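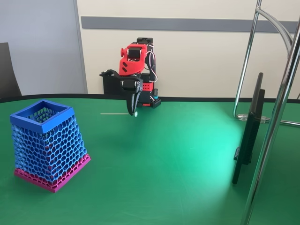 **Second shooter wanted, weddings, September**

Need someone for two dates at the Inskip barn. One has almost 200 guests, other one's small. You cover groom prep, cocktail hour, family groups while I'm with the bride. Own camera plus backup, two cards minumum. Flash experience a must, its dark in there.

Pay $432 a day, meal included. No editing, just hand over the raws that night.

Send 25 pics from one full wedding, not a highlight reel. Nahuel Quezada, Wornside Weddings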